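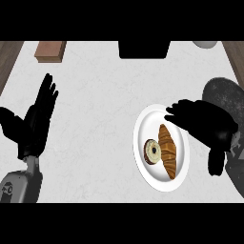 Figure 3. White marble tabletop with faint grey veining, bordered by brown wood at the upper left and right (computer rendering).

3.2 Surface choice and cleaning time

Stone surfaces were the second most common type in the survey, after laminate. Of the 362 households that returned the form, 124 had at least one marble or marble-look surface in the kitchen or dining area. The Sandska households reported more of them than the Ravby households, and most had been put in by a previous owner.

Respondents kept a cleaning diary through April. Each entry gave the surface, the product used and the number of minutes spent. Entries with no product listed were kept if the time was filled in. We dropped entries that covered more than one room - these could not be split in a reliable way.

Owners of pale stone wiped it more often than owners of dark stone, but each wipe was shorter. The weekly totals were close. Swai found the same pattern in the Mohamedi apartments, where the tables came with the lease and tenants had no say in the color. This suggests that the habit follows the surface more than the person who picked it.

Stains were a separate matter. Coffee and lemon juice were named most often, and few respondents knew whether their stone had been sealed. Riihimäki's coding sheet treats "not sure" as its own answer, and we followed it here - see the notes to Table 4.

Last updated: April
Print this page | E-mail this page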